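Plellik Ground Anchor Kit - Installation Guide

Section 5: Setting out and anchoring on sloping ground

5.1 Before you start

Read this section through before opening the hardware bag. The steps apply to the Plellik deck frame in both the fixed-leg and adjustable-leg versions. If you are installing on level ground, go back to Section 4.

Slope is measured along the fall line, which is the steepest path down the site. Use a straight board, a spirit level and a tape. Set one end of the board on the uphill side, bring it level, and measure the drop at the free end.

Drop over a 1000 mm board:
Up to 61 mm - treat as level ground (Section 4)
Over 61 mm - follow this section
Over the limit marked on the leg label - do not install; contact Pondurach technical support

CAUTION: Do not install on fill, on ground that has been cleared since the last heavy rain, or below a loose rock face.

5.2 Choosing the position

Walk the site and probe the soil with the steel pin supplied. Each anchor needs firm soil to the full depth of the pin. Where the pin stops short, you have hit rock. Shift the layout or use the rock anchor set (sold separately).

Keep the frame clear of natural drainage lines. A shallow gully that is dry in summer may carry a good deal of water after a storm, and it will undercut the downhill footings first. Dry grass hides small gullies, so slash or mow the footprint before you set out.

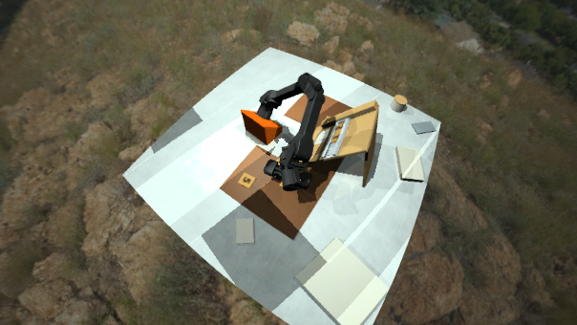
Chan wrote in after the previous edition that the downhill anchors should be driven first, as the string line sags if the uphill pair is already in and the crew is pulling against it. The order of steps in 5.3 has been changed accordingly.

5.3 Setting out

1. Drive a timber peg at the uphill left corner. This is the datum peg. All heights are taken from it.

2. Run a string line across the slope to the uphill right corner and peg it. Check that the line is level.

3. Run lines downhill from both pegs. Hold the tape level when measuring; do not lay it along the ground.

4. Peg the downhill corners and measure both diagonals. Adjust the downhill pegs until the diagonals match to within 6 mm.

5. Mark the intermediate anchor positions from the table inside the front cover.

NOTE: On the adjustable-leg version, mark each peg with the leg height before removing the string. Heights are hard to recover once the lines are down.

5.4 Driving the anchors

1. Start with the downhill pair. Hold each anchor plumb - not square to the slope - and drive it until the collar meets the soil.

2. Drive the uphill pair, then the intermediates.

3. Fit the locking plate to each anchor with the flange facing downhill.

4. Tighten the plate bolts by hand only at this stage.

CAUTION: Wear eye protection. Do not strike the anchor directly; use the driving cap. Replace the cap if the rim is split or mushroomed.

5.5 Levelling and locking

1. Lower the frame onto the legs with one person at each corner.

2. Level along the uphill edge first, then down each side.

3. Tighten the plate bolts with the spanner supplied, working diagonally from corner to corner.

4. Recheck the level. If a corner has moved, loosen that leg only and reset it.

5. Fit the cross-bracing on the downhill side. The frame must not be loaded until the bracing is in place.

5.6 Inspection

Check all bolts after the first week and again each September. Look for soil washed away from the collars. Backfill with compacted gravel, not loose topsoil.

Replacement caps, plates and bolts are available from the Otdale parts counter. Quote the number stamped on the leg label.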